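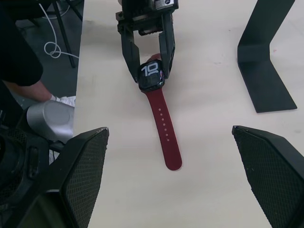
More examples will fix it, a reader of this column wrote to me in October, and why do you make such a simple matter so difficult? I have thought about this sentence many times. I believe it is wrong, and I would like to explain why.

At Korkholm we have collected over 4,000 recordings for a learning system which must pick up small things from a table and put them in their place. A watch with a soft strap is one of the hard ones. The case is stiff and the fingers close on it well, but the strap follows in its own way and can lie differently at each attempt.

For a long time we did what the reader advises. An operator repeated the same pick, from the same side, until the number in our table looked good. The system then learned this one pick perfectly. When we turned the watch a little, it reached for the place where the watch used to be.

After this we made a small set, which we named Fino. It had only 20 recordings of the watch, but in each of them the operator had to change something - the angle, the position of the strap, the order of the movements. In two of them the grip failed and had to be made again. My colleagues wanted to delete these two. I asked to keep them, and I still think they are the most useful ones we have, for a system that never sees a correction cannot learn to make one.

Of course quantity has its value, and I do not say that small sets are enough for every task. But people who pay for such work, also here, pay by the recording. As long as this is so, operators will choose the easy pick, and I cannot blame them. I would prefer that we pay for the hour and let them be slow.

3/13/19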